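Come write about the stars with us!

Rindunari is looking for a part-time celebrity and family features writer to join our small entertainment desk. If you are the kind of person who remembers who played the neighbor in a sitcom from years ago (and who they married afterward), please read on. 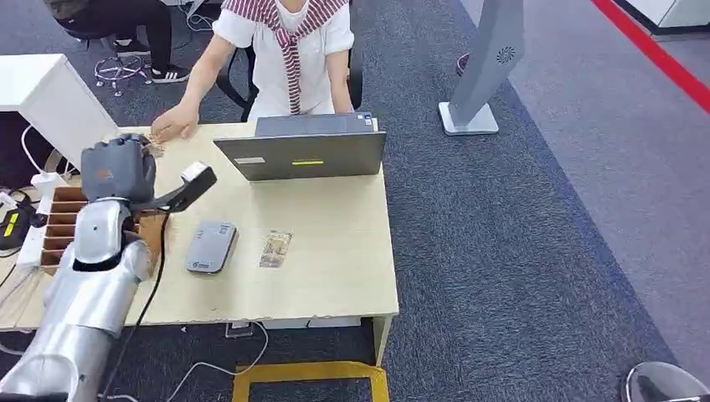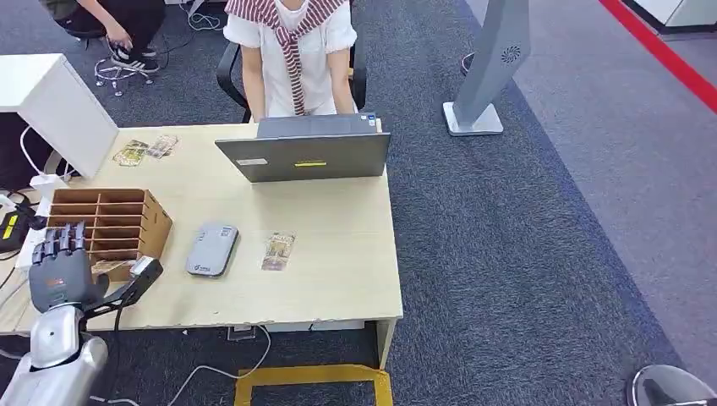 The job is 21 hours a week, spread over 3 or 4 days, whichever suits your life better. You would be writing short profiles of actors, comedians and TV hosts, mostly about their lives at home - the kids, the long marriages, the years off between movies - and now and then a longer interview for our Sunday newsletter, Lostar. We like a friendly tone, and we don't print gossip that we can't stand behind.

You don't need a journalism degree. We do ask for clean copy, a good phone manner and the patience to wait on a publicist who promised to call back before lunch. Some evening work comes up in November, when the holiday movies start opening and everybody wants to talk at once!

To apply, send us a profile of up to 500 words on any performer you love, along with a few lines about yourself, to Baltasar Esteban, features editor, at our Ustden office on Hughes Street. Please get it to us by 6th March. We read everything that comes in, and Baltasar is happy to chat first if you have questions.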